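打印本页 | 用电子邮件发送给朋友

在Fidberg看人教机器叠毛巾

Hutero的开放日从早上开始，我坐的班车晚点，到的时候欢迎辞已经讲完了，据同车的人后来打听，没有错过什么。门口发鞋套，蓝色的，薄得能看见鞋带。发鞋套的人提醒大家，里面有些地方铺了地毯，请不要拖着脚走。一家洗衣厂，先提醒地毯，我当时就觉得这趟值得写几句。

Hutero替酒店、浴场和几家诊所洗床单毛巾，在Fidberg镇外有一座厂房。镇上的人说起它都叫“洗衣房”，厂里的宣传册上叫“纺织品服务中心”。我去是因为册子里有一页讲“叠巾环节的人机协作”，配了一张握手的图标，一只手有五根手指，另一只手有两根。 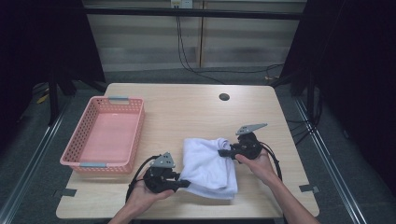
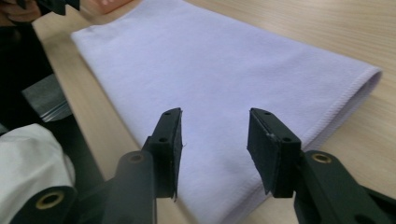
浅色木台面、毛巾和手持夹爪，叠巾间内。

先说路线。参观是分组走的，我们组里有两位酒店后勤，一位带着上中学的女儿来的父亲，还有一位从头到尾都在问停车场的先生。讲解员穿厂服，说自己平时在分拣线上干活，开放日才讲解，所以遇到答不上来的问题会直说答不上来。后来证明她答不上来的不多，不愿意答的倒有几个。

收货区没什么可看，或者说没什么想看。布草车一辆接一辆推进来，袋子按客户分颜色。分拣还是人工，讲解员说试过用摄像头认，床单认得不错，可是床单里裹着的东西它不认，比如遥控器、拖鞋、一整份没动过的早餐。人伸手一捏就知道里面有硬东西。她说到这里停了一下，补了一句，捏的时候要戴手套。那位中学生问最奇怪的东西是什么，讲解员看了看她父亲，说是一个地球仪。

洗涤区隔着玻璃看，滚筒很大，声音也大，讲解员的扩音器在这里彻底输了。我们看着她的嘴动了好一阵，大家都点头。

然后是Hetier。这是厂里人对大件折叠线的叫法，机器侧面就写着这几个字母，讲解员念得很亲热，像在叫一头牲口。床单从一头夹进去，熨平、对折、再对折，从另一头摞着出来，一摞齐得让人有点不好意思，想起自己家的柜子。原来这条线上站7个人，现在站3个。少掉的那几位去了哪里，是我们组第一个认真的问题，提问的是酒店后勤中年纪大一些的那位，她自己的部门去年也“优化”过，这个词她是带着引号说的。

讲解员说，一位退休了，别的都在楼上，一会儿就能见到。“楼上”两个字她说得很平常，可大家还是齐刷刷往天花板看了一眼。

楼上就是铺地毯的地方。从前是会议室，后来隔成几小间，用深色帘子分开，每间一张浅色木桌。来的路上我设想过这里的样子，设想里有白大褂。没有白大褂。有的是几位从Hetier上下来的叠巾工，两只手各握着一只黑色的夹爪，在桌上叠毛巾。

夹爪的样子，远看有点像理发店的大号推子，近看有两根指头，指头内侧贴着黑色的胶垫，连杆上嵌着黄铜衬套，在一堆黑塑料中间显得很体面。上头还装一块灰色的三角板，板上有小孔。电线从后头绕下来，挨着前臂走。叠的时候，人不许用自己的手指碰毛巾，只许用那两根指头去夹。等于让一个会写字的人改用筷子夹着笔写。

为什么这样做，墙上贴了一张说明，字很小。大意是：软件由一家叫Tripathi的公司提供，机器臂将来装同样的指头，人现在握着夹爪怎么夹、怎么拉、怎么放，都记下来，以后给机器臂学。折叠线对付床单没有问题，床单大小就那么几种；毛巾则五花八门，厚的薄的，长毛的短毛的，洗过很多次已经不方的。拿毛巾喂Hetier，它也叠，只是叠出来的东西酒店不收。

所以毛巾一直归人叠，眼下还归人叠，只不过叠的是给机器看的。

我在帘子外面站了很久，主要是因为那位父亲挡住了路。有一条白毛巾，叠巾工用右边的夹爪捏住一角，提一提，放下，再捏，再提。换了她自己的手，我估计一口气的工夫就完事。她没有叹气，我倒替她叹了一口，鞋套底下的地毯把声音都吸了。

轮到提问，两位叠巾工放下夹爪，坐到桌边来。管事的人大概事先嘱咐过她们可以随便讲，于是她们先讲了一段显然不是随便讲的话，关于新技能和新机会。讲完之后两人互相看了看，才开始说正经的。

第一件是手。以前在线上，下班以后疼的是肩膀和腰，现在疼的是虎口和手腕。夹爪不算重，拿一会儿没感觉，拿到中午就有感觉了。厂里起初排的是整班，后来改成每叠50条停下来歇一次，歇的时候必须把夹爪放回架子上，不能拿在手里歇。这条规矩是她们自己去要来的，写的时候却署了Tripathi的名，说是“根据数据质量的需要”。年纪大的那位讲到这儿笑了，说数据的手腕比她的手腕金贵，沾了光也是光。

第二件是习惯。她叠了多年毛巾，手上有不少自己都说不出的小动作，比如抓起来先抖一下，听声音就知道烘得够不够。刚上楼的时候，抖了也被记下来，过两天有人来说，请不要抖，指头抓不牢，机器学会了会把毛巾甩出去。她就不抖了。又有人来说，折过去以后请不要用手背抹平，机器没有手背。她也不抹了。现在她回家叠自己的毛巾，抖之前要愣一下。她丈夫问她在等什么。

我问她会不会觉得，机器学到的是她叠得最差的样子。她想了想，说刚开始是，现在拿夹爪叠得也不错了，有一回她不服气，硬是用夹爪叠出一条边角全对齐的，让隔壁帘子的人过来看。隔壁说，挺好，就是花的时间够喝一杯咖啡。

第三件是说话。以前线上噪音大，说话靠喊，喊来喊去一天也说了不少。楼上安静，反而不怎么说了，原因谁也讲不太清。没有人规定不许说。年轻的那位猜是帘子的缘故，看不见脸，话就懒得出口。她还说有一阵子大家以为机器也录声音，于是集体夸了管事的人半个上午。后来弄清楚不录，夸奖当天下午就停了。

第四件是钱，问的人是那位关心停车场的先生，算是他全天唯一一次离题。两人都说跟原来一样，按小时，没有按条数算的奖金。在线上的时候是有奖金的。厂里给的说法是，奖金会让人赶，一赶就叠得毛糙，毛糙的也会被学了去。听上去有道理，她们也承认有道理，只是每个月到了发钱的时候，道理就显得轻一点。补偿的办法据说在谈，谈到什么地步，讲解员在旁边表示这个她不清楚，这是她不愿意答的问题里的一个。

大家最后终于绕到那个从进门就想问的：等机器学会了，你们怎么办？

屋里安静了一下。年纪大的那位说，她还有4年退休，这东西照现在的速度，她有信心赢。年轻的那位说她没算过，但是她发现楼上有一样活是以前没有的，就是判断叠成什么样算合格。每天要有人把记录翻一遍，哪条算数，哪条不算，中途掉了的、夹歪了又救回来的，算不算？开始是Tripathi那边的人定，定出来的标准和酒店要的不是一回事：他们看边对没对齐，酒店看的是折口朝哪边。一条毛巾折口朝外放在架子上，在酒店那里就是不合格，齐不齐都一样。她去说了这件事，于是翻记录的活儿有一部分归了她。头衔没有变，工牌没有变，只是多了一个登录密码，每个月要换，她写在储物柜门的里侧。

两位酒店后勤听到折口朝外，一齐点头，点得非常重，看得出来在这件事上受过伤。

讲解员接下去领我们看展示用的机器臂，放在走廊尽头的一张桌子上，旁边拉了一条绳子。Tripathi派来一位工程师，态度很好，先声明这是早期版本，再声明今天的灯光和平时不一样，又声明毛巾是刚换的。声明完毕，机器臂开始工作。它夹住一角，提起来，停住，好像忘了自己要干什么，然后慢慢放下，换了一个地方夹。中学生小声说，跟楼下那个阿姨一样。她说的其实是帘子后面的那位，楼层搞错了，不过意思对：提一提，放下，再捏，再提，连停顿的长短都像。我们认得出这条毛巾是跟谁学的。

第一遍叠成了，有点像信封。第二遍叠到一半，毛巾挂在一根指头上不肯下来，机器臂举着它，很有礼貌地等人来取。年纪大的那位叠巾工恰好路过去倒水，伸手摘下来，抖了一下，几下折好放在桌上，端着杯子走了。工程师说谢谢，又说请大家以刚才第一遍为准。

我得替Hutero说句公道话。许多地方的开放日不会让你看见第二遍。这里也不是有意让我们看见，可总归没有关掉。那位工程师后来留下来答了不少问题，比宣传册诚实。他说眼下最难的是从一堆里拎出单独一条，人拎的时候手指会搓一下，搓开两层布，夹爪的指头不会搓。他们请叠巾工想办法，叠巾工想出的办法是用一边指头轻轻顶住下面那条，另一边慢慢往外抽。他把这个动作写进了汇报，用了一个相当长的名称。叠巾工管它叫“拔萝卜”。

我问他汇报里有没有写是谁想出来的。他说写的是“现场操作人员”。随后他自己也觉得这个说法有点单薄，表示下次可以问问她们愿不愿意署名。我把这句话记在本子上，也不知道归谁去追。

午饭在食堂。厂里请客，汤是热的，面包是那种放在托盘里互相支撑着才不倒的。我坐的那桌有一位仍在Hetier线上的工人，他没上楼，也没打算上楼。他的看法是，线上人少了以后，活儿并没有按比例少。以前出了卡布，边上总有人腾得出手，现在卡一次，全线的人都得过去，床单在后头继续往前涌，像早高峰。机器慢慢调好了，卡得少了，可是一旦卡，就卡得很隆重。他还说走路变多了。从前他守一段，如今守一头到另一头，鞋底磨得快，厂里每年发一双，他觉得该发两双。这个建议投进了意见箱，意见箱现在也是电子的，投进去以后收到一封自动回复，感谢他对数字化的支持。

他对楼上的人没有意见，只是有点羡慕地毯。

饭后有一场座谈，管事的人放幻灯片。有一张是曲线，往右上方走，纵轴没有标单位。有人问单位是什么，回答是“成熟度”。另一张写着“没有人因为自动化离开Hutero”，按讲解员上午的说法，这句话字面上是对的，退休的那位到了年纪。可年纪大的酒店后勤又问，退休那位的位置补没补人。管事的人说，没有补，因为不需要。后排有人咳嗽。幻灯片翻到了下一张，是一张厂区的航拍，停车场看得很清楚，关心停车场的先生坐直了身子。

我自己的印象比较零碎。去之前我以为会看到机器替下了人，或者人指挥着机器，总之是宣传册里能画成图标的那种关系。看到的大部分时间是人在学机器的手：不能抖，不能抹，不能用手背，只剩两根指头，看看还能不能把一件做了多年的事再做一遍。做成了，机器再回头来学。绕这么一个圈，圈里头的人拿的是原来的时薪，外加一项挑毛病的权力。这项权力眼下不大，但我觉得她们手里真正值点钱的就是它，将来谈补偿，最好从这里谈起，别从手腕谈起。手腕的事也该谈，只是厂里对手腕已经有了一套现成的话。

还有一件小事。离开楼上之前，讲解员让愿意试的人试一试夹爪。中学生第一个上，叠得歪歪扭扭，倒也叠完了。她父亲第二个，把毛巾夹到了地毯上。我排第三，捏住一角提了起来，接下去就不知道另一只手该去哪里。平时这种事不用想。我站在那儿举着毛巾，年轻的那位叠巾工在旁边说，先放下，再捏近一点。我放下，再捏，再提。她问我们介不介意刚才这些也记下来了，不想要的话她可以删。大家都说不介意。她翻了翻，说你这条我还是删了吧。

给打算下次去的人几句实用的：

班车从Fidberg火车站前面开，站牌被一棵树挡住，要绕到树后面看。回程车比时刻表上早走，我是追上去的。

鞋套只发一双，过了收货区就差不多破了，可以多要。

洗涤区里听不见讲解，有问题攒到走廊再问。

楼上每组停留的时间很短，想跟叠巾工多说几句，就选最后一组，后面没有人催。帘子不要自己掀，等里面的人招呼。

停车场够用。那位先生托我写上。

最后更新：四月
打印本页 | 用电子邮件发送给朋友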